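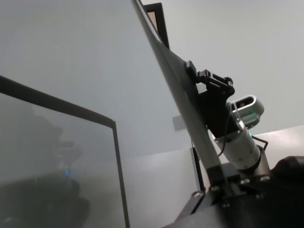
Clear panel with a thin black frame, at left. The pane looks hazy and grayish.

Clear Panels and Screens: Frequently Asked Questions

These are the questions we get most often at Vudero about framed clear panels, both the ones we sell and the ones people already have. If yours isn't covered, write to the service desk and include the panel size and a photo of the corner of the frame.

CHOOSING A PANEL

Do you sell glass or acrylic?
Both. The Hornard line is acrylic and the Burncombe line is tempered glass. Both come with the same thin black frame, so they can be mixed in one room without looking odd from a distance. Up close the glass is a little greener at the edge.

How do I tell which one I have?
Tap it with a knuckle. Glass gives a higher, harder sound and feels cool to the hand. Acrylic sounds duller and flexes slightly if you press near the middle. Our glass panels also have a small etched mark in one corner. If the mark is hidden under the frame, check your order confirmation.

How thick are the panels?
All standard panels are 6 mm. We can supply thicker glass to order, but the standard frame will not take it.

What is the widest panel you make?
116 cm in acrylic. Glass is narrower, and the limit depends on the height. The size chart on the product page lists every combination we stock.

Does a clear panel make a room darker?
A clean one makes very little difference. A panel with a film on it cuts down contrast more than it cuts down light. The room stays bright enough, but things on the other side go flat and gray.

HAZE AND FOGGING
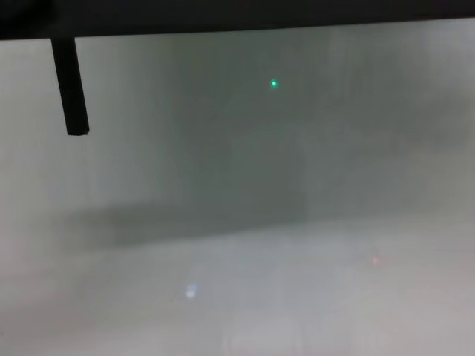 Black bar and rod in front, with soft gray behind. A tiny green light shows near the top of the darker area.

Why does everything look blurry through my panel?
There are four usual causes: a film on the surface, moisture, fine scratches, or protective film that was left on. A film of dust and grease is by far the most common. Check for that first. If things in front of the panel look sharp and only things behind it look soft, the panel is a good place to start.

How do I tell a film from scratches?
Wipe a patch the size of your hand with a damp microfiber cloth and let it dry. If the patch is clearer than the rest, you have a film and a full cleaning will fix it. If there is no change, hold a flashlight at a low angle to the surface. Scratches show up as fine lines or rings around the light.

Could it be moisture?
Draw a line with a clean fingertip. Condensation will leave a wet finger and a clear line. It usually forms when one side of the panel is much colder than the other, or when a room is closed up with something steaming in it. Let the panel come to room temperature and look again after 10 minutes.

I can see small lights through the panel but nothing else clearly. Is that normal?
It is common with heavy haze. A small bright light stands out against gray much better than furniture or a wall does. Don't use one as a test of whether the panel is clean. Use something with print on it, such as a calendar page, and stand where you normally stand.

The blur moves when I move. Is that the panel?
Probably not. Haze in a panel stays put on the panel. If the soft area follows you around, look at whatever you are looking through, whether that is eyeglasses, a face shield or a phone camera.

CLEANING

What should I clean it with?
Lukewarm water with a drop of dish soap, and a clean microfiber cloth. Rinse with plain water and dry with a second cloth. This is fine for glass and acrylic. Work from the top edge down and change the water when it turns gray.

Can I use window cleaner?
On glass, yes. On acrylic, no. Anything with ammonia or alcohol can craze acrylic, which means a web of tiny cracks that will not polish out. We don't replace panels damaged this way under the warranty.

Are paper towels okay?
Not on acrylic. They leave fine scratches that build up over time.
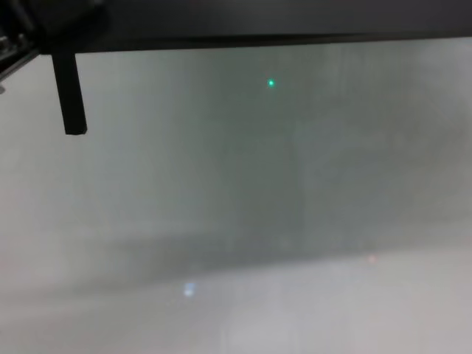
A black rod with a squared-off end. The pale gray area behind has faint vertical streaks.

How do I get rid of vertical streaks?
Streaks that run up and down usually mean soapy water dried on the surface before it was rinsed. Go over the whole pane again with plain water, then dry it side to side. If a streak stays exactly where it was, try the other face of the panel. Drying one face up and down and the other side to side makes it easy to tell which face a mark is on.

How do I clean the black parts?
Wipe matte black frames, bars and rods with a barely damp cloth. Skip furniture polish, which leaves shiny patches. Dust shows more on the top faces than the front, so run the cloth along the top as well. Do the frame before the pane.

How often should I clean a panel?
Once a month suits most rooms. In a workshop or a kitchen, once a week.

BEFORE YOU REPORT A FAULT
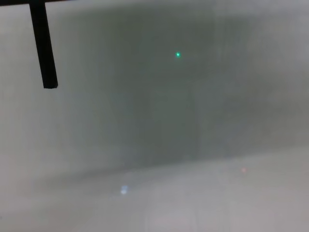
Rod in dark outline at upper left, green dot high in the center, blurred grays elsewhere.

Can you judge haze from a photo?
Sometimes. Please take three: one of the panel straight on, one at an angle so we can see the edge, and one of the same view with no panel between you and it. Wipe your lens first. A picture in which most of the view is soft gray tells us there is blur, but not which surface it is on.

Is the protective film really that hard to spot?
Yes, particularly on the Hornard panels, where it is almost colorless. Pick at one corner with a fingernail. There is film on both faces, and people often peel only one.

Can scratches be polished out?
Light ones in acrylic can, with the Hutapea polish kit, part number 881. Follow the sheet in the box and try a corner first. The kit is not for glass. A scratch you can catch with a fingernail is too deep for it.

Can I order a pane without the frame?
Yes, for either line. Give us the outside size of the frame, not the visible size of the pane, and we will work out the cut.

What do I do with the old pane?
Tempered glass does not belong in the bottle bank. Ask your local recycling center whether it takes flat glass or acrylic sheet. We take back old panes when we deliver new ones if you tick the box at checkout.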